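Mansilla, complete series box set: review

Three seasons in and I still get a bit giddy when the title music kicks in, so take it as read that I was going to buy this. What I wasn't sure about was whether I'd like owning it as much as I liked staying up past midnight to watch it. I do! More, if anything.

For anyone who missed it, Mansilla is the anime about a lighthouse town that wakes up one morning 200 kilometres inland. The sea is just gone, the ferries are sitting in paddocks, and the harbour master's daughter decides to walk to the coast and ask for it back. It sounds whimsical and a lot of it is, but the second season gets properly dark (the salt market episodes, if you know you know) and I'd think twice before putting those on for little kids.

The set collects all 64 episodes plus the Dovness special, which I'd only ever seen in a terrible fan copy with half the subtitles missing. Finally understanding what the old ferryman says on the pier was worth a good chunk of the price to me. It changes how you read the whole last arc.

Picture and sound

Season one was made on a shoestring and it shows, but the transfer is kind to it. The grey-green colours look the way I remember, and the grain hasn't been scrubbed off. There's some banding in the fog scenes, mostly in the early episodes. Seasons two and three look gorgeous. The storm over Resasside had me leaning forward on the couch like I'd never seen it before.

You get the original Japanese track and the English dub. I'm a subs person by habit, but I tried the dub for a few episodes and ended up finishing the season that way. The grandmother is hilarious in it. Subtitles are white with a thin black outline, easy to read from across the room, and the songs are translated too.

One grumble: the menus are slow, and every disc makes you sit through the same logo before you can pick an episode.

Packaging and extras

A sturdy slipcase, a fold-out map of the walk to the coast, and an art book that's much thicker than I expected. The background paintings get full pages with no text over them, as they should. My map had a small crease in one corner on arrival. The discs sit in plastic trays and click out without a fight.

On-disc extras are thinner. There are clean openings and endings, a storyboard comparison for the ferry episode, and a short chat with the background artists that I wish went on for an hour.

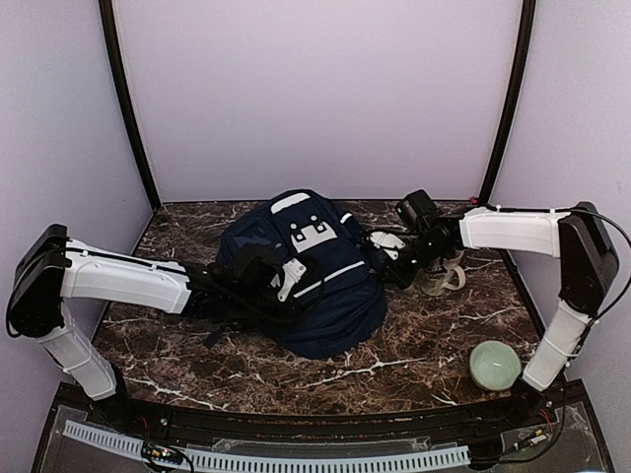
Where to get it

I ordered mine from Savstead in December and paid full price, with no regrets. They also have the seasons separately, but the Dovness special and the art book only come with the complete set, so if you're even a little bit keen I'd save up for the big one. New to the show? Borrow season one from a mate or the library first, and give it until the lantern festival before you make up your mind. I'm already up to the salt market again.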